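# Recording cleaning tasks in a bathroom with hand-held grippers: rules we follow

These are the working rules for collecting demonstrations in wet rooms. They were written first for the Clirkham flats and are now used also in Steinbach. Please read them before your first session, and keep a copy near the door.

## Before you go in

1. Charge both grippers and the recorder. We don't start a session below 60 per cent.
2. Switch off the water at the room valve and dry the tub, the taps and the floor. Check the floor a second time with your hand.
3. Place the recorder outside the wet zone. The cable must reach the far end of the tub without pulling.
4. Take off rings, watches and bracelets. Sleeves should be pushed back or end before the wrist, so that no cloth comes between the trigger and your fingers.
5. Look at the marker cubes. A scratched or dirty face must be cleaned with a dry cloth, and if it doesn't come clean, change the cube. Do not use spray.

## Calibration

Hold the two grippers in front of you at chest height and turn them slowly until every marker face was seen by the head camera. The Sesetti software shows a green bar when it's satisfied. If the bar stays grey for longer than 2 minutes, stop and restart the recorder. Don't begin with a grey bar and hope that it will become better — it gives poses that jump, and then the whole session is lost.

Calibrate again when:

- a gripper was dropped or knocked against the tub
- you changed a cube
- you moved to another room

## During the task

Stand or kneel so that you can reach the floor of the tub without leaning your weight on the rim. Bend from the hips. If you must stretch, move your knees first and then continue.

Bring the gripper down slowly and touch the surface with light pressure. White enamel and acrylic both scratch, and the owner of the flat will not be happy to pay for it. Keep the hand that isn't working in view of the camera also, with its cube turned upwards where possible.

Cables are the most common problem. Let them run back towards your body, between the arms or along the forearm, never around the wrist. Before each new episode, look down one time and see where they are. 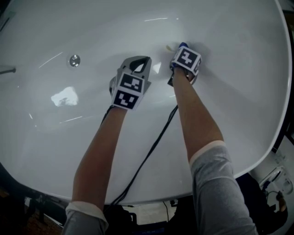
*Reaching to the tub floor with both grippers, cables running back towards the operator.*

Shiny surfaces need some attention. A strong reflection near a marker can make the tracking weak, so turn off the mirror light and use the ceiling light only, or close the blind a little. Small changes of your own position help as well.

One episode should not be longer than 300 seconds. If you make a mistake, such as dropping the object, finish the movement in a natural way and mark the episode as "recovered". Do not cut it and do not start again in the middle. The Dinisau guideline asks for these episodes to be kept, and we agree with it.

## Privacy

Remove medicine, letters and personal photographs from the room before you record. Cover the mirror. No other person may enter while the red light is on, and if somebody does, the episode is deleted the same day.

## After the session

Press stop, wait for the tone, and only then unplug. Wipe the finger pads with a damp cloth and let them dry in open air. Write the room number and the number of episodes in the log; the longest log so far has 139 of them, so please write small.

Damage to the tub or the tiles is reported before you leave the flat, also when it is very small.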